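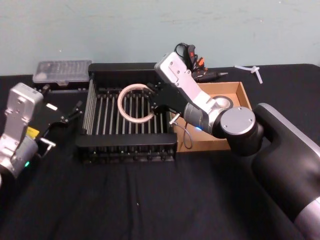
Dena Ruskow
bench lead, Treloar Workshop
to: cellard-shopfloor list
Re: Re: tape storage (again), and what's living on the black table

Typing this fast before the 4:30 thing so excuse the mess. Replying in pieces.

> On the dish rack. I'm not against it, I just don't see what it does that a peg
> doesn't. We had pegs at the old place and they held up fine. Also a dish rack is
> made for plates, plates are all sort of the same thickness. Tape isn't.

Fair. We had pegs too. The trouble with pegs is the roll you want is always the third one in, so you take two off, set them down, and there go two rolls for the afternoon. In the rack every roll stands on edge in its own gap and you pull the one you need. The thickness thing is real though. Narrow masking sits nicely. Two inch packing tape does not, it wants to ride up on top of the rods. What I did at home was put the wide rolls at one end, flat, and quit fighting it.

If somebody really wants the wide ones upright you could pull every other rod. I wouldn't. The rods stiffen the whole thing and the cheap racks go wobbly fast.

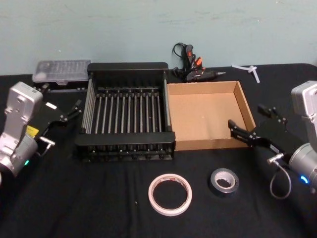

Same goes for feet. Put something grippy under them if the table has a cloth on it. Cloth slides, the rack slides with it, and then you're chasing it around with one hand while you pull tape with the other. A strip of shelf liner cut to size was plenty. Put it under the cloth as well if the tabletop is slick.

> Second thing, do we need the rack AND a box? Seems like we're giving tape two
> homes and it'll end up in neither.

Yes to both, but they do different jobs. Rack = full or mostly full rolls, ready to go. Box = whatever is in use for the job you're on. At the end of the job the box gets emptied back into the rack. That's the entire system. Keep the box shallow! A deep one turns into a junk drawer inside a week, I've seen batteries, a sandwich bag of screws, half a ruler. Low walls, you see the bottom, you're done.

Ours was cut down from a Kisico shipping carton. Any carton works. Cut it with the flutes running up and down if you want the walls to stand up by themsleves.

> Third, cables. I moved the pile once and it came back.

Ha. Yes.

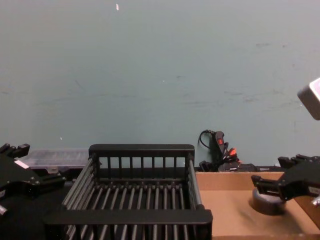 The rack, with the cables over to the right by the wall.

My vote on cables is tie them by length and hang them, and leave behind only what's plugged in that day. Pile at the foot of a wall is ok for an hour, after that it starts collecting connectors. The loose little plugs are what I'd go after first, get them in a lidded tub with a label. A clear one, so you don't have to open it. And keep cords out of the rack please. It looks like a great place to drape one and then you go to pull a roll and the cord comes along.

Labels: the Pastport sheet is still on the shared drive, file 2507, last tab. Most of you printed the old one (983) where masking and painters are the same color. Please toss it. New one has them split. I put a label on the front of the rack at home and one on the shelf where the spares go, bin 651, and it's been holding up, though the corners lift if you don't rub them down.

> Last, who is putting tools back? Glue guns esp.

Whoever had it last. Glue gun goes back with the cord coiled, unplugged, cooled off first, on something that doesn't mind a drip.

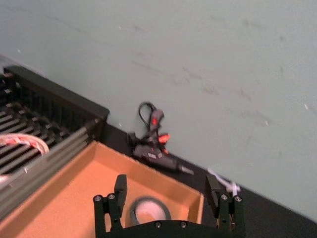
I'd keep it well away from the cardboard too, for the obvious reason, and away from tape, because warm adhesive gets gummy at the edges and picks up every bit of lint in the building. Back of the table along the wall is fine for a cold one. A hook would be better. There's a spare hook strip in the Cellard closet, second shelf, behind the paper towels, take it if you want it.

Open questions from me:
- does anyone have a rack with wider gaps? Bring dimensions, inside to inside
- are we reordering the packing tape by the case? Last quote was for 1000 rolls which is silly, we'd be using it till we retire
- who took the good scissors

Will look at replies after supper. If you only answer one of those make it the scisors.

Dena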